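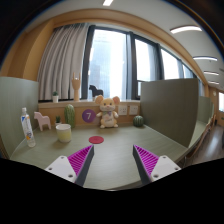
Umside open studios: a thread

1/ Spent most of yesterday at the Umside open studios, second floor and the old print room. I took notes between rooms and I'm posting them before I lose the notebook. Mostly about one artist, Olesia Onyshchenko.

2/ She works in relief print and has done for years. The new series is called Plirnlow. 159 prints, all from the same two blocks, each block cut down a little further between pulls. By the end there's hardly any surface left to hold ink.

3/ They're hung in one line at eye level, starting left of the door and going right around the room. No labels except a pencil number under each one. I went around it the wrong way first and I think I liked that better.

4/ The early prints are heavy and dark. Up to the 40s you could take it for a plain edition with some bad inking. Then a pale strip opens down the left side and keeps going.

5/ I asked her if she plans the cuts. She said she plans the first 12 and after that she looks at the last print and decides. She said the aim was 200 and the second block split.

6/ The split is in the work. You can find the print where it happens if you look at the lower right corner. She kept printing for a while with the crack showing, then stopped.

7/ Paper: it's a thin Japanese-style sheet she buys through Rudska, the supplier by the canal. They've dropped the weight she likes, so the last stretch is on something slightly warmer in color. She's annoyed about it. I wouldn't have caught it if she hadn't told me.

8/ Ink is oil-based black with some blue in it. One person next to me was sure it was screen print. It isn't. You can see the bite on the back of the loose proofs on her table, and she lets you pick those up if you ask.

9/ Correction to something I posted last night: the series is not for sale as a set. Single proofs are, and there were a few left when I went. Prices are on a sheet at the desk downstairs.

10/ Also on that floor: Jeon, the two-person sound and projection group. They had a slow loop of a stairwell running on the back wall with the audio coming from the hallway. I gave it one full pass. The sound bleeds into Olesia's room, and both sides told me they'd agreed to that.

11/ I wasn't as taken with the loop as other people seem to be. The image is nice. The audio felt like it belonged to another piece. Will go back and try it with fewer people in there.

12/ Practical stuff. Front entrance is closed, use the side door on the yard. Elevator works but it's slow. Bag check is free. The print room gets warm in the afternoon, go early if that bothers you.

13/ Somebody asked about the talk. Olesia is giving one on 2014-05-09, in the print room, no booking. She'll have the blocks out, including the broken one.

14/ The full line comes down after that. Part of it goes up again in October in a smaller space, she hasn't settled which part. She's leaning toward the last third.

15/ If anyone has decent pictures of the prints just before the split, please send them. Mine all have glare on them.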